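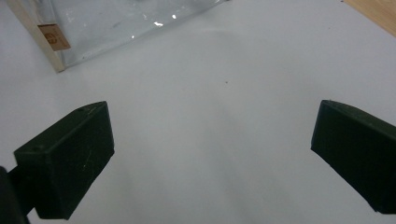
Assistant coach, senior women's football (soccer)
Trellstead United FC
Part-time, paid, February to September

We're looking for an assistant coach to join our senior women's program at Trellstead United, and we'd love to hear from people who haven't coached at this level before as well as those who have.

The club has been going for 74 years and the women's side has never been in better shape. We won promotion last season, the reserves made their first final, and on a good afternoon we now get 300 people along the fence at Pirihi Park (more if the canteen is doing the lamb rolls). Next season we step up a division, with longer trips and quicker opponents, and our head coach needs a second pair of eyes and a good strong voice on the training ground.

What you'll be doing

You'll help plan and run 2 evening sessions a week, 6.30 pm to 8 pm, and be on the bench for every league and cup match. The head coach looks after team selection and how we play with the ball. You'd have real charge of defending, set pieces and the warm-up, and if you've got ideas about corners, please bring them, we conceded far too many last year!

You'll also spend time with the younger players coming up from the under-18s. Several of them will be training with the seniors for the first time and it can be a big jump, so somebody who notices when a kid has gone quiet will fit in very well.

Away games go as far as Clelar, a bit over two hours on the bus. Snacks are shared and the music is not negotiable.

What we're after

A C Licence, or you're partway through one. If you're a former player who hasn't started your coaching badges yet, still get in touch, as we can put money towards the course for the right person.

A current Working with Children Check, or willingness to get one before pre-season.

Someone who turns up on time, enjoys a wet night in June as much as a sunny one in March, and can give a player honest feedback without flattening her.

Goalkeeping experience would be a lovely bonus but it's not essential.

What you'll get

A season payment in two parts, one at the halfway mark and one after the last match. Fuel money for any away game you drive to yourself. Full club kit including a proper winter coat, and dinner in the clubrooms after the second training session each week. Our main ground has new lights and a freshly levelled pitch, and we have use of the indoor court at the Goltum Centre when the weather closes us out.

How to apply

Send us a page or so about yourself, your playing or coaching background, and a training drill you really enjoy running. Add the names of 2 people we can ring. Email it to the club secretary or drop it in at the clubrooms on any training night. Applications close at 5 pm on the last day of November, and we'll ask a small group to come down and run a short session with the squad early in December.

Questions are welcome before you apply. Come and watch a training session if you'd like to meet the players first.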